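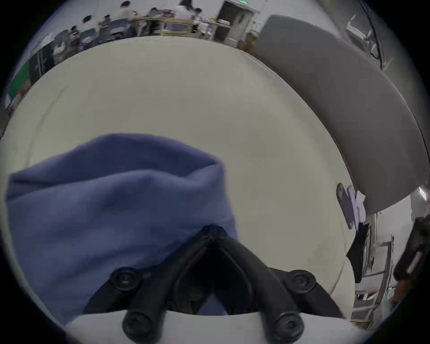
June, workshop notebook, a bit after 4 pm

OK, cloth day. I've been putting this off because the shop rag situation is embarrassing and I knew that once I started I'd have to do the whole lot. So I cleared the big table, made a coffee, put the radio on and started folding.

Where we left it last month: the rags come back from the wash in one giant knot, somebody dumps the knot on the nearest shelf, and then whoever needs a cloth pulls one out and three others land on the floor. We've all done it. I did it this morning!

The blue ones first. I like the blue ones best (the old batch from Humari, from back when we bought decent cloth), and they've gone lovely and soft over the years. The trouble is that soft also means floppy. You lay one down, smooth it from the middle, and by the time you've got the far corner flat the near one has crept back in on itself. What worked for me was to stop smoothing altogether. Pick it up by two corners, let it hang for a second, give it one good snap and lower it so the bottom edge touches first. Then fold it straight away, before you get the urge to fiddle.

Fold I settled on: in half, in half again, then thirds. The thirds are a pain, but a plain quarter fold is too wide for the narrow bins and sticks out over the front, and then we're back to things getting snagged when you walk past. I tried rolling too. Rolled ones look great for as long as you don't touch them. Took one out of the middle and the whole row relaxed. So, no rolling.

The white cotton ones from Borbély are much easier because they have some stiffness left in them, but they shed. I had fluff all down my shirt. Please don't use those for anything with varnish on it, or for the glass. I'm going to put them in the bottom bin so you have to bend down to get one, and maybe that will slow people up a little.

The stock book was the other half of the job. It said 2,644 for everything we have in cloths, wipes and disposable towels, and I came up with 2,627. I went over the opened packs a second time and got the same number, so I've written 2,627 in the book and initialed it. I don't think it's a mystery. Cloths get used for something horrible and go straight in the trash, which is fine, just put a mark on the sheet when you do it. There's a pencil on a string now. It's a short string. Please leave the pencil there.

Still to sort out:

The gray microfiber ones. Half of them have picked up grit and I wouldn't let them near a finished surface. I shook out a few and they still felt scratchy. My vote is to move the lot over to floor and bench duty and order fresh. Diten sells them in packs of 100, and a pack ought to last us a good long while if we keep them away from the grinder.

Labels. I made 6 and then the label tape ran out halfway through the word "absorbent", so one bin currently says ABSOR. Leave it, I'll redo it when the tape comes.

The wash itself. Can we agree no fabric softener? I know it smells nice. A cloth washed with softener just pushes water around the table, I checked with a cup of water and one of the ones that smelled of flowers. Plain detergent, warm, and don't cram the machine. Oily rags do NOT go in with the rest, and they don't go in a heap in the corner either. They go in the metal can with the lid, lid shut.

Also, the Grilline degreaser is eating the color. I found a couple of cloths with pale blotches that match where I'd expect a wet spray nozzle to have been set down. Doesn't matter for wiping, but if you're dealing with somebody's nice upholstery, use a clean cloth that hasn't been near the stuff.

5:40 pm. Finished the blues and the whites, didn't get to the grays. My thumbs are tired, which I didn't expect from folding rags. The last few blues are a bit lopsided and I left them that way. If anyone has a better fold for the narrow bins, draw it on the facing page, I'd be happy to switch before I do the rest.

Order list: label tape, one pack of microfiber, another lidded can if they have the small size.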